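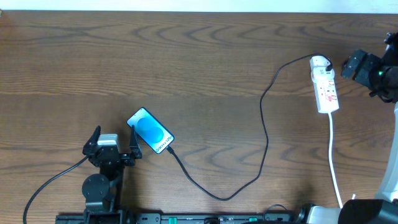

About us

Hello! I'm Shirley Marchand and Nesness is my film blog, which I run with my old college mate Gilang Chong (he does the horror, I do pretty much everything with capes, curses or motorbikes in it). We started it in a flat in Sellville after a row over whether a comic book film is allowed to be silly. I said yes, he said only if it knows it is, and we're still having that row in the comments most weeks.

There are 218 reviews up at the moment, plus the plot round-ups, which are for people who missed the first film and have been dragged along to the second one. Those have the endings in, so mind how you go! The proper reviews don't, or if they do we stick a warning at the top.

We score everything out of 5. Gilang has given full marks 2 times in his life and one of those was Haslinger, a tiny ghost story I still haven't managed to stay awake through – sorry, Gilang. My own favourite is Luvar, daft demon bargain and all, and I'll happily watch it again if you're bringing crisps.

We pay for our own tickets and we don't take money for reviews. If you've made a short film, do send us a link, though we're slow in January when everything comes out at once. Corrections are welcome too, especially the names of stunt riders, which we get wrong more than we should. Use the contact form and one of us will write back, usually me, usually after midnight.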